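FOR IMMEDIATE RELEASE
26 Aug 2021

Sadham dish rack back in stock, Neltbridge makers add second run for October

NELTBRIDGE – The small wooden dish rack that sold out over winter is back. Stedero, the kitchenware workshop on Pace Street, has finished a new batch of 380 and they're on the shelf now. A second run is booked in for October.

Short version for those on deadline: plate rack, timber, stands on the bench beside the sink. Called the Sadham. $30 each. No assembly, no tools. Pick up from the workshop or have it posted.

Longer version follows.

The Sadham started as a one-off for a share house with a tiny kitchen and a lot of plates. Word got round. Last year's batch went in 27 days, which caught everyone on the hop, and the wait list has been sitting there since. People on the list get first go. Emails went out this morning, check your junk folder if you havent seen one.

What's changed from the first batch. Slots a touch wider, after complaints that stoneware plates with a proper rim were a tight squeeze. Feet sanded flatter so it doesn't rock on an uneven bench. Bottom rails moved slightly. Colour is the same pale honey finish as before, we were asked for a dark one and it's being looked at, no promises.

What hasn't changed: the size. It's still a small rack, meant for a small household. Dinner plates, side plates, a saucer or two. It is not a cutlery drainer and there's no tray underneath, so put a tea towel down or stand it on the draining board.

A blue plate and the wooden rack, white tabletop: 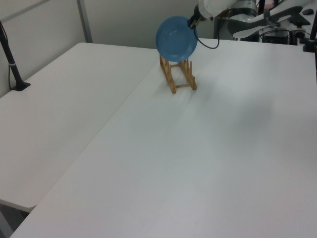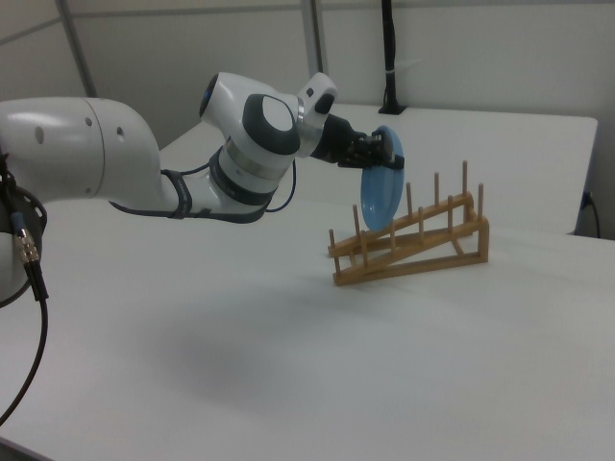
Nkechi Wike wrote in after reading the early notice to say that the old rack was good but her big plates leaned over onto each other, and could the makers please say plainly wether the new one fixes it, as she'd rather hear it now than after paying the postage.

Fair question. Standard dinner plates, yes, they stand up in the new slots. Very large ones, the sort used for serving a roast, will still lean. Leave an empty slot between them and it's fine. Pasta bowls are hit and miss, depends how deep. Bring yours in and try it, there's a rack on the counter for exactly that.

"We had one shape of plate in our heads the first time round," said Obinna Ogundipe of Stedero. "Then people started bringing theirs in. Every cupboard in Neltbridge is different. So we widened the slots and left the rest alone."

Care instructions, as these get asked for constantly:

Wipe it down once a week. Warm water, bit of dish soap, dry it off with a cloth.
Don't soak it.
Don't put it in the dishwasher.
Stand it somewhere with a bit of air, not jammed up against the splashback.
Light oil every few months if it starts to look dull. Food-safe oil only.
Loose slat? Bring it back. Small repairs are free in the first year, after that we charge for the timber.

Owners of the original can swap it for the new one for half price. Old racks handed in get cleaned up and go to the op shop on the corner, who are happy to have them. Must be in one piece. Mould is a no, sorry.

Stores wanting to carry the Sadham: there's a small trade allocation in this batch, most of it already spoken for. Ask anyway. The October run will be better for bigger orders and we can hold stock against a deposit. Trade price list on request, minimum order is a single carton.

Postage is flat rate within the state. Interstate is quoted at checkout. Nothing overseas for now, the cartons are an awkward size and the quotes we got back were silly. Orders placed before noon go out next working day.

A matching mug stand has been drawn up but isn't ready. It'll get its own release when there's something to sell. Please don't ring the workshop about it, the phone is right beside the saw.

Samples for review can be lent out for two weeks, return postage paid by us. Say in your email which size plates you've got at home and we'll tell you whether it'll suit.

Media and trade enquiries: Obinna Ogundipe, Stedero, Pace Street, Neltbridge 3099. Email through the contact form on the website, replies same day mostly.

ENDS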